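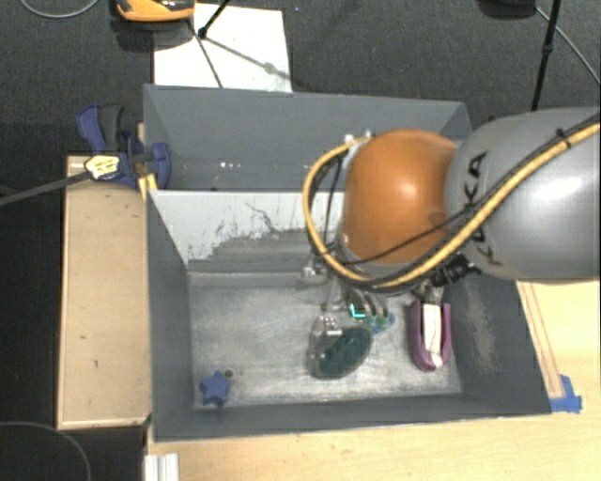 KUKA arm with the yellow cable, over the gray bins

Boards > Neighborhood > Buildings and Storefronts

Plywood at the old Dostholm store

a_cuadros
Permit is up on the Dostholm door as of Sunday, July 7, 2019. Says 1,146 square feet of retail, ground floor only. Anyone know the tenant?

plemerst_walker
I heard Fang is taking it — the noodle place, second location.

qqin
It's not Fang. They signed a lease on Plemer Street in February. And the permit would say restaurant.

plemerst_walker
Permits get amended all the time.

Arlo A.
The old store was closer to 2,000. Are they splitting it?

a_cuadros
Looks that way. There's a second door drawn on the plan, on the Skundent side.

qqin
Then the back half stays empty for years, same as the bank did.

Arlo A.
I disagree. Small spaces rent fast on that block. I'd take two shops over one big one.

Filed under: Storefronts, Permits, Coming and Going

Contact the moderators | Back to top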